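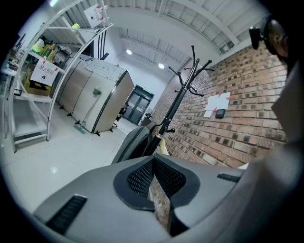

Keeping a small workroom in order
by Noemí Pacheco

In a shared room, the chair is the first place where things are put down. A bag goes on the back, then a sweater on top of the bag, and after one week the chair is a closet. In our room we use a standing coat rack for this. Ours is black metal, with curling hooks at the top and more hooks lower on the pole, and a backpack hangs well from the lower part. I recommend to put the heavy bags low always, so the rack does not lean.

For the chair with a mesh back, take the soft brush of the vacuum cleaner and go over the mesh from both sides. Then wipe the plastic with a cloth that is only a little damp. The narrow slots keep a lot of dust. A dry paintbrush, 2 inches wide, cleans them better than the cloth. Let everything dry for 30 minutes before somebody sits.

Paper signs on a brick wall fall down often. Brush the brick first and press the tape on the flat part, not on the mortar line. Colored tape at the corners is easy to see when it starts to lift.

On open metal shelves, boxes should stand with the writing to the front. Yareli Palacios wrote to me that she keeps one shelf free for things which have no place yet, and she empties it in January. I tried it, but for me January is too late. I do it every 17 days, when I also change the vacuum bag.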